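Þórey Holst
Fri 12 June

OK, robot arm thread, as threatened. For anyone new: I have one bench at the Bronach workshop, a used six-joint arm I'm calling Galanis, and a plan to get it picking small stuff off a board without hitting me, the bench or itself. The arm is still in its crate while I argue with myself about where to bolt it down.

So all of this week's work has been in simulation. I built a kitchen in Feltico (well, I loaded their starter kitchen and shoved a table into the middle of it) and I've been moving the arm around in there every evening after dinner. It's very relaxing! You can drive a robot through a table as often as you like and the only thing that gets hurt is your pride.

First question was the pedestal. I'd been dead set on mounting it center back, and I even had the holes marked on the real bench with masking tape. Then I ran it in the sim and the elbow kept wanting to go exactly where my head would be. Not great. Moved the pedestal over to a corner and suddenly everything had room.

Downside of the corner is that the arm has to reach across, come up over the top, and fold back down to get to the board. It looks like a heron trying to read a newspaper. But the wrist can still point straight down at the end of all that, and pointing straight down is the only thing I need it to do right now. 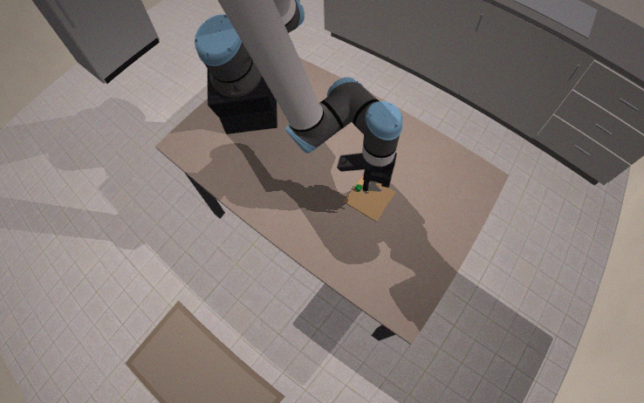

I also turned the board so it isn't lined up with anything. If I always leave it square to the pedestal I'll end up with code that only works when it's square to the pedestal, and I know myself, I will bump that board with my elbow on day one.

Numbers for the people who like numbers: I let it run overnight and got through 1,777 attempts at picking something up. It failed 242 of them. I was thrilled for as long as it took me to look at the failures, and then I saw that a big pile of them were the same dumb mistake.

The dumb mistake: the gripper comes down a bit off to the side, closes on air, lifts very proudly, carries nothing over to the drop spot, lets go of nothing, and reports success. I watched it do this several times in a row with my forehead on the desk.

Fix was a check on how far the fingers close. If they close all the way, there's nothing in there, go back and try again. It's maybe the most obvious check in the world and I'd skipped it because I was excited. Put the boring checks in first, friends.

Next headache is lighting. I have one strong light in there and the arm throws an enormous shadow right over the work. My color matching was fine in the open and then went to pieces in the shade. Green stayed green enough. The dark blue-black piece was a mess, it just sank into everything else.

I could cheat and turn shadows off! It's one checkbox! But the workshop has one big lamp over my bench and the real arm is going to shade the real board in just the same way, so the shadows stay on and I get to suffer now instead of in September.

What I'm trying is a pause before every pick. The arm stops with the fingers open above the table, off to the side a little, takes a fresh look at where things are, and only then commits. Costs a bit of time per pick and I don't care, I'm not running a factory.
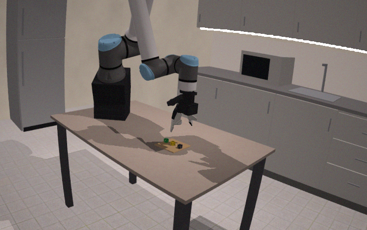 Þórey Holst
Hobby robot builder, Bronach shared workshop

Small pieces on purpose, by the way. The green cube is my favorite because it's easy and it makes me feel smart. The yellow one sits close enough to it that coming in at the wrong angle could knock the cube, so I have to think about which way the fingers open. I didn't plan that, I just dropped things on the board, but I'm leaving it because the real board will be messier.

Somebody asked about the gripper. The real one is a Lekex, two fingers, secondhand. The one in the sim is just a plain black parallel gripper that came with the arm model. Close enough for reach, not close enough for grip force, so please don't take any of my squeezing settings as gospel. I'll redo those by hand with a sponge and then a grape.

Speed question too: in the sim I run it at whatever. On the bench I'm capping it at up to 60 percent for the empty moves and a lot slower near the board. And the stop button goes on the side where I stand, with a cable long enough that I can hold it.

Still on the list: cut the pedestal plate, drill the corner holes, peel off all that masking tape from the center, find out if the bench legs wobble when the arm swings out (I think they do, I leaned on it yesterday and heard a noise I didn't love). Plus 9 bolts, because I counted what I had and I'm short.

If you've mounted an arm this size on a regular workbench, tell me what you did for bracing. Plywood underneath? Steel plate? Just a heavier table? I'm drilling on Sunday and I'd love to hear it before then.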